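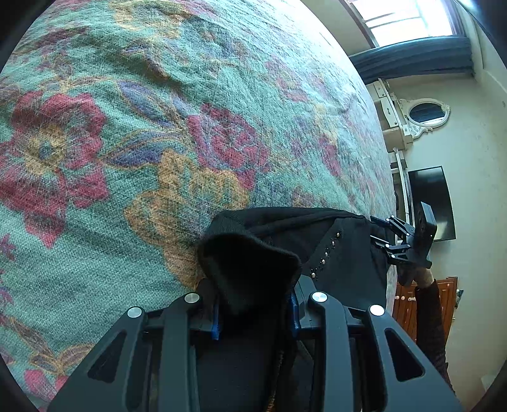
Two hand-held grippers on a black knitted garment, bed-folding task, Clistside subset.

Mevo Garment Handling – data card

Status: second release, April. Maintained by Allwood.

Summary
Mevo holds 433 episodes of people handling clothes at home with a pair of hand-held grippers. The question behind it is a narrow one: can a two-armed machine put away a basket of mixed washing without help? On our tests, not yet. Flat cotton items are close to usable. Knitwear is not.

Contents
Clistside: 120 episodes, clothes folded on beds.
Entwistle: 313 episodes, clothes folded on tables or hung on rails.
Each episode has wrist video, gripper opening and pose for both hands, and a one-line task label.

Known problems
Patterned bedding confuses the cloth segmenter. Large floral prints are the worst case, and dark knits lose their edges even on a plain cover.
Collars and studs are not labelled. A policy trained on this data will pinch them as readily as a hem.
Pose drifts when both grippers are held still for more than 5 seconds – trim these parts before training.
Daylight varies within the Clistside set and has not been corrected.

Splits
Split by home, never by episode. Random splits gave scores that did not hold up in a new bedroom.

Not suitable for
Ironing, sorting by fabric, or any claim about unattended use.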